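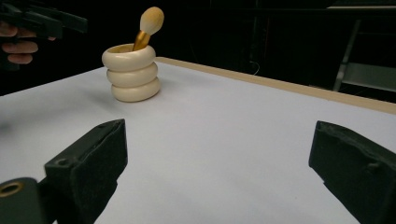

Comovberg Recalls Finger Pads on Hand-Held Grippers After Screws Work Loose

Customers asked to stop using the Lanow gripper until both pads have been checked

PIDBY — Comovberg is recalling the finger pads fitted to its Lanow hand-held gripper. The screw that holds each pad to its bracket can back out during normal use. When that happens the pad can turn on the bracket, and the object being held may drop. In some cases the pad has come off altogether.

The company has received 11 reports of loose pads from customers. Two of the reports involved a minor injury, both of them pinched fingers. In each case the user had reached in to push a pad back into place while the gripper was closing. Neither person needed treatment beyond first aid.

The recall covers all Lanow grippers shipped between January and May with the soft black pads. Grippers with the older hard pads are not affected.

Lanow grippers are used to record how people handle everyday objects, and the recordings are then used to train robot arms. A typical session has two people working over the same table with one gripper each. Common tasks include putting a makeup brush into a pot, taking it out again and laying it down. The objects are light, but the same motion may be repeated for hours, and that is where the trouble starts.

"The screw was tight when it left us, and it passed the test we had at the time," said Suqin Tang, head of hardware at Comovberg. "The test ran for too few cycles. People are opening and closing these far more often in a day than we planned for, and the soft pad lets the screw move a little every time. We should have caught that."

Tang said the fault was first reported by Gu, a data collection company that runs several tables of Lanow grippers in Pidby. Operators there noticed that recordings from one station were drifting. Small objects were landing to the left of where the operator meant to set them. The team spent most of a week looking at the software before somebody took hold of a pad and found that it moved.

"We checked calibration first, then the tracking, then the lighting," said Qianru Zou, who manages the Gu site. "The pads were the last thing we looked at. They get scuffed quickly and we had stopped paying attention to them." Zou said her team has thrown out almost all of the recordings made at that station during the month and is doing them over.

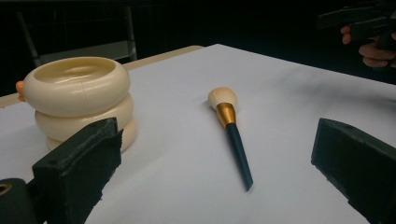
What customers should do

Stop using the gripper and switch it off before touching the pads. With the power off, hold each pad between finger and thumb and try to twist it. Any movement means the pad must be replaced. Do not tighten the screw and carry on. Comovberg has found that a screw that has come loose once will come loose again, usually within a day or two of steady work.

If neither pad moves, the gripper may be used until the new parts arrive, as long as the twist check is repeated at the start of every shift and again after the midday break.

Never reach between the fingers to straighten a pad or pick up a dropped object while the gripper is powered. Operators working in pairs should agree on who calls a stop before either one puts a bare hand on the table.

Replacement parts

Comovberg will send every registered customer a free kit with 2 pads, 2 longer screws, thread-locking compound and a printed instruction sheet. The swap can be done with the hex key that came with the gripper. Customers who would like the work done for them can return the unit, and the company will pay shipping both ways.

Kits are going out now. Sites that have reported a loose pad will be served first.

Recordings already made

A loose pad does not damage the recording files, but it can make the finger position in them wrong. Wenjie Ding of the Comovberg software group has written a script that compares the closed position of the fingers at the start and end of a session and flags any that differ. It is available on the customer support page. Sessions that are flagged should be left out of training until someone has reviewed them by hand.

Changes at the factory

New grippers are being built with the longer screw and a metal sleeve inside the pad. Boyang Han, who took over testing at Comovberg this spring, has extended the wear test so that it covers a full month of heavy use. Shipments of the Lanow were stopped when the cause was confirmed and will resume when the first batch with the new parts has passed.

Customers with questions about the recall can contact Yung-ching Mak in customer support at Comovberg. Please have the serial number ready. It is printed on the underside of the handle.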